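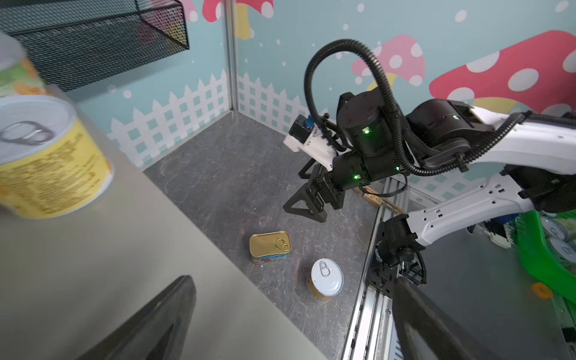
## Canned goods booth, layout and stowage notes, 26/12/2025

Purpose of the entry: get the layout down before we change it again, and list what still needs doing on the baskets. The sorting rules are at the bottom. They replace the ones from March.

### Walls

The printed covering is staying. Mushrooms with white spots, white picket fence along the lower part, pale blue ground with white dots. I had asked for plain gray panels from Tralter and the quote came back higher than the rest of the booth put together, so the matter is closed. The corner seam behind the aluminum is holding. Wipe with a damp cloth only. The Mimen spray cleaner dulled the print on the offcut I tried it on, after two passes.

The fence is a usable height reference. If a stack of cans on the floor hides the fence from the front, the stack is too high. Take one off.

### Floor

Dark gray marbled surface, thin lighter veins. It looks good and it is a nuisance for small items: a dropped pull ring or a torn bit of label disappears into the pattern. Sweep before each layout, including the strip behind the cabinet where a brush only goes in from the side.

Level checked along both walls and across the middle. Worst reading 2 mm out, toward the front left. A round can on its side will roll from there, so store round cans upright.

### Cans

Mixed stock at present. The rectangular tins with the gold lid and ring pull are the easy ones. They sit flat on any face and the wrapper takes handling well. The small round cans with the white lid and golden-brown label are steady on their base but mark easily around the rim. The can with the yellow label goes up on the raised surface at the left, where it is less likely to be knocked.

Labels: two of the Studex batch arrived with lifted seams. Glued down with a thin line of paste, pressed under a board overnight. No lifting since. Don't use tape, it catches on the mesh.

Dents: set aside anything with a dent that crosses the seam. Small face dents are acceptable for layout work.

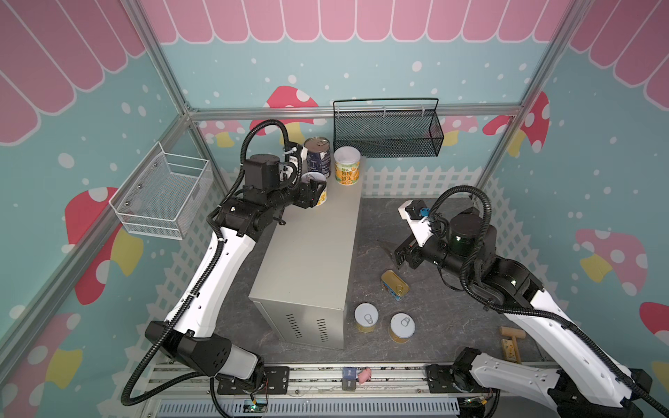
### Baskets

Black wire mesh on the back rail, right of center. White wire mesh on the diagonal beam at the left. Both are to be emptied at the end of every layout and the contents returned to the box, so that the next person starts from a known state.

Load test on the black one: 5 kg in tins, left for 62 minutes, no visible sag in the rail and no movement of the hooks. I would not go past that. The white one was not tested to the same load. Its fine mesh bottom will hold small items that drop through a wider grid, so it gets the little cans and anything loose.

Open point: the white basket can be nudged along its beam by hand. A rubber washer under each fixing should stop it. Ahmadpour stocks them in bags of 1,000, which is absurd for this, so try the drawer of odds and ends first.

### Cabinet

Long gray-beige metal unit, left of center, running front to back. The top is smooth, so cans slide if they are set down at an angle. I tried a sheet of drawer liner on it and took it off again; the liner curled at the front edge and tipped the tall can. Bare top for now.

Clearance between the cabinet and the back wall is narrow. If something goes down there, move the cabinet forward first. Do not fish for it with a ruler (bent one this way already).

### Sorting rules, current

- Rectangular tins: black basket, flat side down, lids facing the front.
- Small round cans: white basket, upright.
- Tall cans: cabinet top, back from the edge by a hand's width.
- Damaged or unlabeled: out of the booth, into the reject box.
- Nothing gets stored on the floor between layouts.

### To do

- Washers for the white basket, then repeat the load test on it.
- Re-check floor level at the front left after shimming.
- Reprint the contents list for the can box. The old one still shows the Studex cans as a full batch.
- Order more paste.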